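Hand-held gripper demos for class project: the policy closes too early on a cup
Robot Learning for Students > Data collection

Gyu-bin Seo
posted 7 August 2024

Hello everyone. I am in a student team of four and our course project is to teach one arm to clear a table. We do not have the arm every day, so we record demonstrations with hand-held grippers and train from these. The plan from our instructor was 100 demonstrations for each object. For the cup we now have this number, and I trained the policy two times with the same settings.

The result is strange. The arm goes to the cup well, but it closes the fingers too early, before the cup is between them. From 29 trials on the arm it picked up the cup in 10. With a paper ball the same training works much better.

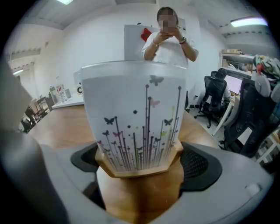

Our cup task is defined like this: grasp, lift, put down on the other side of the table. Every demonstration starts from a different place and is cut by hand at the end. We grasp low, with the right finger on the wooden holder at the base of the cup, because in our first tests higher up the fingers slipped on the smooth side. The recording looks good to me when I play it back. I checked the gripper width values and there are no jumps in them.

What should I check first? I would like to avoid recording everything again. The project report is due soon and my teammates are already tired of the cup.

Araba Quaye

I had nearly the same trouble in March with the Ulness course kit, so I will write what helped me.

First look at the time offset between the video and the gripper width. If the width is some frames ahead of the video, the policy learns to close before the object is in the right place. You can play the recording perfectly and not see it. Open and close the gripper quickly five or six times in front of the lens, then compare the video with the width curve. In our case the offset was three frames, and after we corrected it we did not need new demonstrations.

The second thing is how you move your hand. We were slow at the approach and then closed the fingers while the hand was still moving forward. A person can do this without a problem. The arm has its own delay and does not do it the same way. Please stop for a short moment before you close. 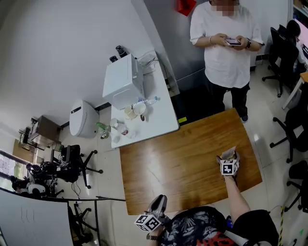
For a soft object these mistakes are mostly hidden. If the fingers close a little early on a paper ball, they push it or catch a corner, and the trial still counts as success. With a cup there is no corner to catch. So I would not use the paper result as proof that your timing is correct.

Also keep one slow person and one fast person separate in the dataset, at least by name of the folder. We mixed them and it took me two evenings to sort it.

Oshima

More data. We had 1,052 demos for our club entry and never saw this problem.

Gyu-bin Seo

Thank you Araba. I made the open and close test this afternoon and the width is ahead by four frames. I will shift it and train again tonight. For Oshima: we cannot record so many before the report, but thank you also.

Sollov

If you shift the width, remember to shift it in the validation part too. I forgot this once and my loss curve looked terrible for no reason.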